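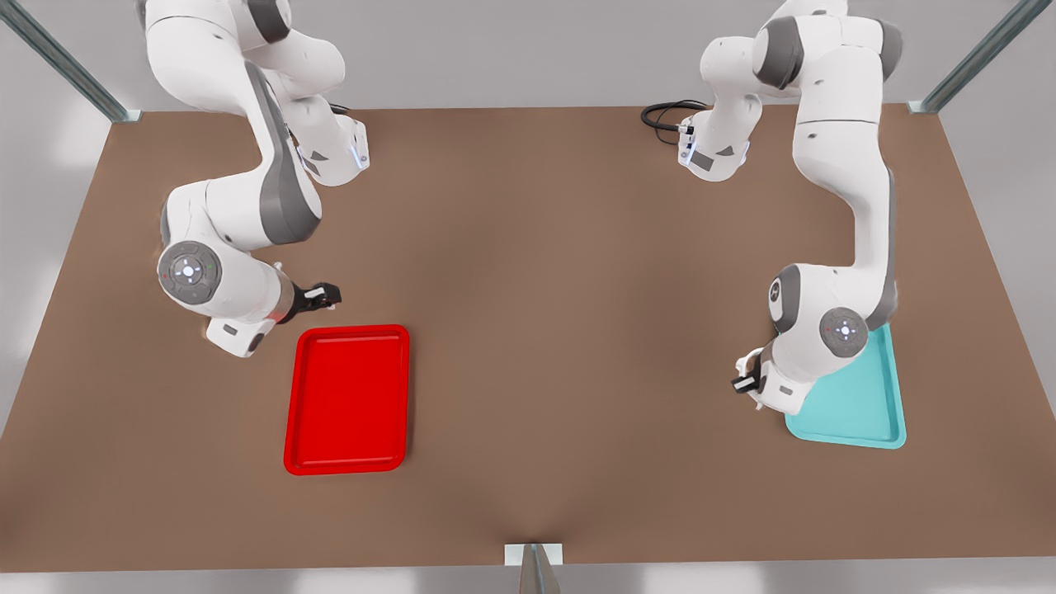

I got to Korna twenty minutes early and Auður Lykkegaard was already out front, scraping ice off the step with a bread knife. "Don't write that down," she said. So of course it's the first thing I'm telling you!

I'd wanted to talk to her ever since a friend handed me a slice of her dark rye at a potluck last November. I ate it standing up, with cold butter, and then I went back and ate the heel of the loaf when I thought I was alone in the kitchen. (I was not alone in the kitchen.)

Korna is a small place. There's a counter, a bench by the window, and a door to the back that never quite closes. She sells four kinds of bread and she isn't planning on a fifth. "People ask me for croissants," she told me. "I like croissants. I go to Ninness on the corner and buy one. Why would I make a worse one here?"

We sat on the bench with coffee and I asked how she got started. She laughed at me a little. "You want a story about my grandmother. My grandmother bought her bread at the supermarket, and it was fine bread." What she had was a job doing payroll for a shipping company, a long winter, and a neighbor, Nanna Bundgaard, who was moving away and had a jar of rye starter that she didn't trust the movers with.

"Nanna brought it over in a hat," Auður said. "A wool hat, with the jar inside. She gave me instructions for ten minutes and I understood maybe two of them. I killed half of it the first week, I'm sure of it. The other half got very angry and climbed out onto the shelf."

That same starter is still going. She calls it Wirnine, and when I asked what the name meant she said it was how Nanna's handwriting looked on the label. The two of them have never worked out what it was supposed to say.

The rye takes most of two days. I asked her to walk me through it and she got up and started waving her arms around, so my notes are a mess, but I did get the numbers: 400 grams of cracked rye, soaked overnight, to 800 grams of flour. Then seeds, salt, a spoonful of dark syrup, and a long wait. "Everybody cuts it too soon," she said. "I cut it too soon. I own a bakery and I stand there at five in the morning cutting it too soon, and it sticks to the knife, and I'm mad at myself."

On a regular morning she bakes 40 loaves of it. I asked if she'd thought about making more, because the line was already out past the window by then and a man in a bike helmet was giving our coffee cups a pretty hard look. She has thought about it. A bigger oven would mean a bigger room, and a bigger room would mean leaving this street, and she likes this street. Her landlord, Mr. Mirzaei, takes part of his thanks in seeded rolls and knocks on the back door for them at seven.

Does she miss payroll? "I miss sitting down," she said, and got up to help with the line.

I bought two loaves on my way out. She wrote "TOMORROW" across one of the bags in marker and underlined it. I made it to four that afternoon.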